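How to Run a Hands-On Gripper Demo at Your Open Day

If you have been asked to put on a robotics table for visitors and you have no idea where to start, pull up a chair. I have done this for several years now, first at Halliday and lately with the Trademska group, and I have made most of the mistakes you can make. What follows is the way I set things up these days. It takes an afternoon to prepare, and most of that is sorting through soft, squishy household things, which I have to say I enjoy more than I should.

What you will need

Hand-held grippers, 2 if you can get them, so that one visitor can work while another gets a feel for the handle. A surface with some give to it. A selection of everyday objects, and please be generous with these. A laptop for playing back recordings, if you plan to record at all. Our budget last April was 400 dollars, and a good part of it went on snacks for the helpers – money well spent, in my opinion.

Step 1. Choose your surface

A bare tabletop is fine for hard things like blocks and cups, but visitors learn much more from cloth. A blanket bunches up, it slides, and it catches on the fingertips, and people feel right away why picking up laundry is such a long-standing headache for robot builders. Smooth it out before each group comes in and don't worry about it after that.

Step 2. Pick objects that behave differently from each other

Start people with something that squeezes. A sponge is my favorite first object by a long way, because it forgives a bad angle and you can watch it change shape as the fingers close. If it has a string on it, so much the better, as the string gives you something to talk about once the easy part is over.

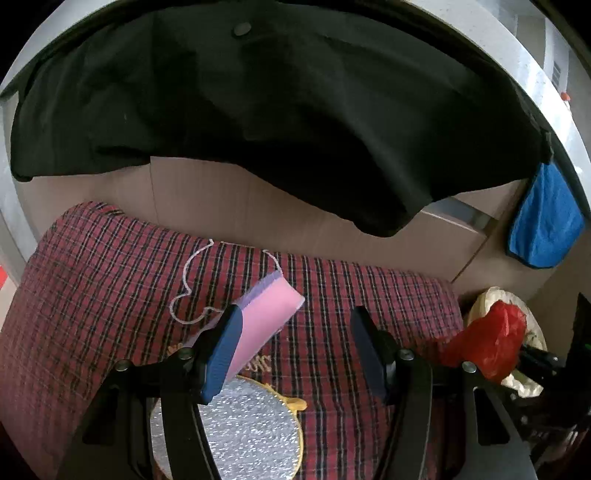 After that, move on to things that fold, slip, or change shape when you touch them. Plastic bags are wonderful for this. Towels are good too, and so is anything with a shiny or fuzzy face. Keep the difficult ones back until each person has had a few tries, or the younger visitors will get discouraged and wander off to the cookies.

Step 3. Show the grip before you explain it

I used to open with a talk. It had slides! Lemlem Shiferaw, who ran the demo with me at the Getport building, very kindly suggested I cut it, and she was right. Now I pick something up slowly, set it down, and hand over the gripper. The talking happens while people work. Ask them where they would put the fingers, and whether they would come in from the top or from the side. Then let them find out, even when you can see it going wrong.

Step 4. Record a few turns

We save each visitor's turn as a short clip with a plain name (object, then number) and copy everything to the Prelier drive at the end of the day. By the close of our last season we had 1,809 clips on it, and 900 of those were bags of one sort or another. Tell people before they start that you are recording, and keep a notebook beside the laptop for anything odd that happened. You will think you'll remember. You won't.

Step 5. Finish with the bag

For the last turn I like a crinkly bag stood up on a mat. Have the visitor bring both fingers in low on the sides, where there is more to hold, and close them gently. A bag grabbed by a loose corner can swing about, and that is worth trying as well – it usually gets a laugh.

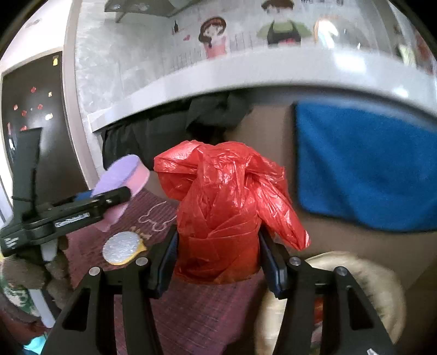
How long should each visitor get with the gripper?

Five minutes is plenty for most people, with a second turn later on for anyone who wants one. Small children often do better with two short goes and a rest in between.

One more thing before you pack up: wipe down the finger pads. Lint from the blanket builds up on them and they lose some of their hold, so I keep a damp cloth in the box with the chargers.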